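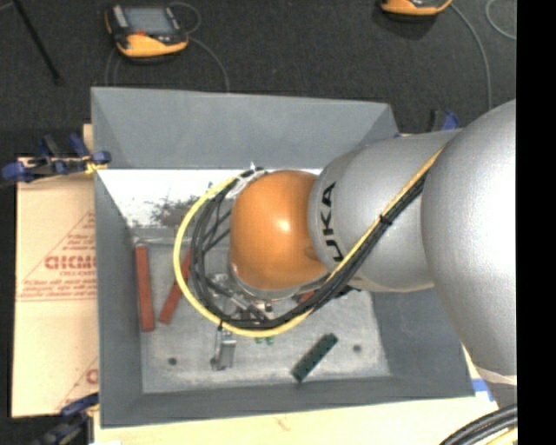

Lodeck makes and refurbishes wooden building blocks for schools, child care centers and family homes. The company was founded in 1977 and continues to work from a single building, where blocks are cut, sanded, colored, sorted and packed. The reddish-orange and dark green pieces are among the colors our customers know best, and wooden blocks of this plain, rectangular kind have remained at the center of our catalog from the beginning. 

Our History

The company began as a small woodworking shop under the name MacPherson, which supplied benches and shelving to local schools. Teachers who visited the shop asked whether the offcuts could be made into blocks for their classrooms. The first sets were sold in cloth sacks and had no color. Painted sets followed when the shop acquired a drying room, and furniture was discontinued some years afterward. The name Lodeck was adopted at that time and has been in use ever since.

Réjean MacPherson serves as director of the company. He joined the sanding department as a young man and later managed purchasing and customer accounts before assuming his present position.

Our Products

Lodeck currently offers two lines. The Plarnov line consists of solid-colored rectangular blocks for children of preschool age and older. All pieces in the line share common proportions, so that blocks purchased in different years may be used together. Plarnov sets are available in 8 sizes, the largest of which contains 200 pieces and is intended for classroom use. Individual replacement pieces may be ordered in any color presently in production.

The Trusto line consists of refurbished sets. Schools may return used blocks to us at any time during the year, and pieces of other makers are accepted if they are made of solid wood. Returned blocks are cleaned, inspected, and, where necessary, sanded and recolored. Pieces with splits or deep dents are withdrawn. Sets in the Trusto line may show slight differences in shade from one block to the next, and they are priced accordingly.

Sorting and Inspection

Returned blocks seldom arrive alone. Our sorting department regularly finds coins, hinges, crayons, puzzle pieces, and parts of other toys mixed in among them. Items of value are set aside, labeled with the name of the sending school, and held for one term. Customers who believe that something has been sent to us by mistake should write to the office and include the approximate date of the shipment.

Blocks are first separated by size and then by color. Each piece is examined on all faces, along the edges, and at the corners. Bins are emptied and wiped down between shipments so that the contents of one school's return are kept apart from those of another. Dust and bark fragments are cleared from the sorting tables at the close of each shift.

Materials

Lodeck purchases hardwood from regional sawmills and stores it under cover until it is ready to be cut. Colors are water-based. A sheet listing the finish used on each product is included with every order, and copies for older products may be requested from the office.

Service to Schools

We maintain accounts for public and private schools, libraries, and licensed child care providers. Purchase orders are accepted. Schools with accounts receive a printed catalog each spring, together with return labels for used blocks. The warehouse has space for 3000 boxed sets, and most orders placed before the summer recess are delivered ahead of the new school year.

Visits and Inquiries

Teachers and purchasing staff are welcome to visit the showroom on weekdays by appointment. The showroom and office will be closed during the first week of July for annual inventory. Orders received during that week will be entered when the office reopens.

Inquiries regarding accounts, returns, and replacement pieces should be directed to the customer office. Correspondence for the director may be sent to the same address.

Page last revised 2024-06-23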